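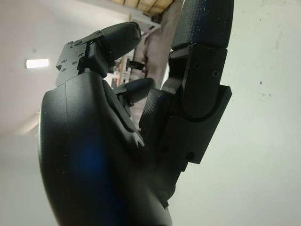
What is wrong with the release labels in Wumbei?
They record when the hand was told to let go, and in a good number of episodes the fingers stayed closed after that. Treat release_ok as a record of commands and use release_measured for anything that touches safety.

Wumbei Handover Set, version 2
README and data card
Maintained by Vasanthi Howlader and Gion Oberholzer. Recorded at the Clulside lab.

What the set contains

Wumbei is a set of recordings of a two-armed robot and a person passing food and small kitchen items across a table. Most of it is toast. Both hands on the robot have several fingers, and either hand may be the one doing the work in a given episode. Handovers go in both directions, robot to person and person to robot.

We collected 2995 episodes and are releasing 1566 of them. The rest were dropped for missing streams, bad clocks, or one of the faults below. An earlier README said the dropped episodes were "low quality," which made it sound as if we had a quality measure. We had a script that looked for missing files, and later we had Kiyoshi Ikeda reading logs.

Each episode folder holds the video streams, the joint positions for both arms and both hands, the motor currents for the fingers, the command log, and a small text file of labels. Some folders also have a notes file written by whoever was standing at the table. Read those if you can. They are the least tidy part of the set and we have come to trust them more than most of the labels.

What went wrong

Version 1 shipped with one label for the end of a handover, release_ok. It was true if the robot had sent an open command and the command had been acknowledged. Everybody who used the label, us included, took it to mean the object had been let go.

The hand controller, running Caneck software, limits how hard the fingers may squeeze. We set a low limit for handovers at the start of each session. If the link to the hand dropped and came back, the controller came up with its default limit, which is a good deal higher, and it did not say so. It also acknowledged the next open command before it had finished its own startup, so the command was accepted and then lost. The result was a hand that held on harder than it should and a log that said it had opened.

The person on the other side of the table does what anyone does with a slice of bread that won't come loose. They pull, then shift their fingers further onto the slice to pull better, and that puts fingertips next to the robot's. Malsha Sarkar had a fingertip caught between the slice and a finger segment this way. The textured surface on the finger grips skin very well. She was bruised and had no other injury, and she stopped the robot herself with the button under the table edge. The session's label file for that episode reads release_ok: true.

That was in December. We found afterward that the same pattern was in recordings going back well before it, usually written up in the notes as "sticky" or "had to tug." Bread tears, so most of these ended with a torn slice and a laugh, and nobody opened a report.

Why we don't accept the first explanation

The first account, which is still in the old change log, was a loose cable. The cable that loops from the back of the hand past the wrist does get flexed a lot, and reseating it did make the dropouts rarer. We think that is true and also beside the point. A link that drops now and then is ordinary. A grip limit that resets silently when the link returns is the fault, and a better cable only means you meet it less often.

The second account was that people were pulling too early, before the robot was ready. Pirmin Schwaiger went through the timing and could not make this fit. In the affected episodes the pull starts after the open command in almost every case. We would also be wary of any safety argument that depends on a person waiting politely.

The third was that crumbs had got into the finger joints. The hands do collect dust, and we clean them more than we used to. Motor current in the stuck episodes shows the fingers being driven closed, so friction isn't needed to explain anything. We have not ruled it out for the few slow releases that happen without a dropout. Those are marked slow_unexplained and we would like someone to look at them.
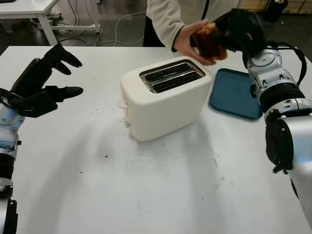 Toast held by a person's hand and the robot's right hand at the same time, near the right end of the toaster.

How the episodes were checked again

For version 2 we added release_measured. It is set from finger joint positions and motor currents, and it ignores the command log completely. A release counts when the fingers have opened past a threshold and the closing current has fallen away. The thresholds are in the file thresholds.txt, with a note on how each was picked. Two of them were picked by eye.

The two labels disagree in 566 of the released episodes. That number looks worse than it is, and it is also less certain than it looks. It includes hands that opened a little late, hands that opened partway and let the slice slide out, and hands that never opened until someone pressed stop. We have split these where the currents made it clear and left them together where they didn't. Please don't quote 566 as a count of dangerous events. Please don't quote some smaller number of your own as the real one either, unless you have read the notes files.

The recorder, Rivum, stores the arm and hand streams with separate clocks. We line them up after the fact with a tap on the table at the start of the session. Over a long session the clocks drift. Near the end of a long one, the order of "command sent" and "person pulls" can be off by enough to matter, and Pirmin's timing check left those sessions out. Someone who puts them back in may get a different answer, and we'd want to hear it.

Fields you are likely to use

release_ok
Kept for compatibility. Says the open command was acknowledged. Says nothing about the fingers.

release_measured
True, false, or unclear. Unclear is a real value and should not be folded into true. One outside group did this with our draft labels and got a very nice success rate.

link_drop
Set when the hand stream has a gap. Short gaps may be missed when the recorder itself was stalling, and we can't tell those two cases apart from the files alone.

limit_known
True only where we could confirm the grip limit from the controller's own readback. For older sessions it is false throughout. We didn't log the readback then.

stopped_by
Who or what ended the episode: the script, the operator, or the person at the table. Filled in by hand, with the spelling you would expect.

What this set should not be used for

Do not train a release policy on release_ok. A policy that learns from it learns that the handover is over once a message has been sent.

Do not use the set to argue that this or any other hand is safe around people. There are few people in it, they all knew the robot, and after the December incident they all held things by the far edge. That habit shows in the later recordings. A model tested on them will look gentler than it is, since the people are doing the careful part.

We are doubtful about using it for force estimates as well. Motor current is a poor stand-in for fingertip force on these fingers, particularly once they are curled around something soft. Gion disagrees with this paragraph and has a calibration file in the extras folder. Try it against your own scale before you believe either of us.

What has changed on the robot

The grip limit is now written and read back before every handover, and the arm will not move toward the person if the readback is missing. The open command is repeated until the finger positions change. If they don't change within the allowed time, motor power to the hand is cut and the fingers go slack. We tested this by unplugging the link in the middle of handovers, with a foam block in place of a person's fingers.

It worked in those tests. We pulled the plug by hand at moments we chose, and a failing connector does not pick its moments for our convenience. There is also a gap we know about: with a heavier item, cutting power drops it on the table or on somebody's wrist. For toast this is fine. For the mugs it isn't, and the mug episodes are held back from this release.

Reporting problems

Send label errors to Kiyoshi with the episode folder name and the time within the recording. A guess at the cause is welcome, but keep it apart from what you saw in the data. The loose cable story lasted as long as it did because the two were written in the same sentence.

Known open items: the slow_unexplained group, clock drift in the long sessions, and a handful of folders where left and right hand currents may be swapped. Vasanthi is working through the last of these. Until she is finished, check the current stream against the video before using any folder listed in swap_suspects.txt.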